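Lanar Classroom Arm Pack – Simulation Edition

6 min read

The Lanar Classroom Arm Pack is a teaching package for school robotics clubs and first-year college classes. It covers one arm, one gripper and a wrist-mounted camera, all in simulation. Students write the control program, run it against a set of furnished rooms, and review the recorded camera views afterward. No hardware is needed to use the pack, and the same student program can later be run on the Lanar bench arm if the school has one.

The current edition was revised in October after a year of use in the Bruratgate after-school program. Most of the changes concern the room set, the scoring file and the written workbook.

What the pack contains

The simulator, for Windows and Linux
A room set with 20 rooms, each with its own furniture and objects
The student workbook (PDF), 8 units
The teacher's notes (PDF), with worked solutions for every unit
A scoring file for club contests
A license for one classroom, up to 20 seats

The room set

Rooms are made of simple shapes and flat colors so that they load quickly on older machines. Objects are placed on tables, shelves and floors. Some are easy to grip and others are there to be avoided. Teachers can move objects in the room editor and save the result as a new room. Saved rooms can be shared between classrooms with the same license.

A few rooms are deliberately sparse, with long stretches of wall and little to look at. These are used in Unit 3, where students write a search routine. A program that only works when the target is already in view will fail in these rooms, and the class can talk through why. Other rooms have tall or awkward objects close to the arm, for the path planning units.

The workbook

Units 1 and 2 cover joint angles, the difference between the arm's base and its wrist, and how to send a single move. Students finish Unit 2 with a program that moves the gripper to a given point and stops.

Unit 3 is the search routine. Unit 4 covers reading the camera and finding a known color. Units 5 and 6 deal with planning a path around an obstacle. Unit 7 is grasping, and Unit 8 is a free project that the class chooses.

Each unit is written for one club meeting of 90 minutes, though Units 5 and 6 often run over. Programs that meet two times a week usually finish Unit 6 before the winter break. The workbook assumes students have written a loop and a function before. It doesn't assume any math past basic geometry. Where an angle has to be worked out, the workbook gives the formula and a drawing.

Unit 8 has produced a wide range of projects. One Bruratgate team wrote a program that sorts objects by height. Another added a second check before each grasp and compared the results with and without it. Project write-ups are short – two pages and a plot are enough.

Contest use

The scoring file is the same one used in the Kindidberg Junior Arm Challenge. Teams of up to 6 students submit one program, which is run in rooms they have not seen. Points are given for reaching the target and for keeping clear of everything else. Points are taken off for contact with a wall, a table or any object that isn't the target. A run that goes over the time limit scores whatever it had earned up to that point.

Camera views are saved during each run and can be opened in the review window. We recommend that teams look at the saved views before they look at the score. A student who sees that the camera spent most of a run pointed at a wall will usually find the fault in the search routine without help. The review window also allows two runs to be stepped through side by side, and views can be exported for a project report or a poster.

What you need

A computer with 8 GB of memory or more
A separate graphics card is helpful but not required
20 GB of free disk space with the full room set installed
A mouse with a scroll wheel (the room editor is difficult to use on a trackpad)

The simulator runs offline once it has been activated. School accounts without administrator rights can use it, but the first installation has to be done by someone who has them. Chromebooks and tablets are not supported.

Known limits

Soft objects are treated as rigid. Cloth does not fold, and a squeezed object keeps its shape. Wall and floor textures are compressed, and some blockiness is visible in exported views. Shadows are soft and should not be used to judge distance. Students who need distance should use the depth reading described in Unit 4.

The simulated gripper closes at a single speed. The bench arm has two, so programs moved over to hardware need one added line, given in the teacher's notes.

Ordering and support

The pack is sold through Veres Education Supply and ships as a download. Schools can add seats at any time during the license year. Support is by email during the school year, and replies normally go out by the end of the next working day. Clubs that already own the earlier edition can move up at no charge and will keep their saved rooms.

Camera views from student runs

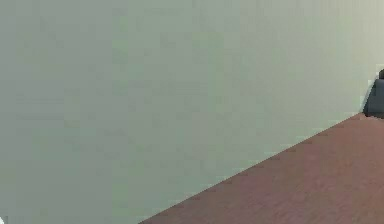 Wall and floor in the first view; statue, table and gripper in the second. 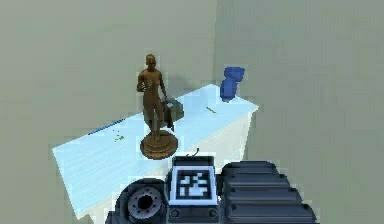 Page text by the Lanar classroom team

Teachers who want to try the pack before ordering can ask for the trial version. It includes Units 1 through 3, two rooms and the review window. Work saved in the trial opens in the full version. The room editor is not part of the trial.

Contact Lanar | Copyright Lanar. All rights reserved. | Back to top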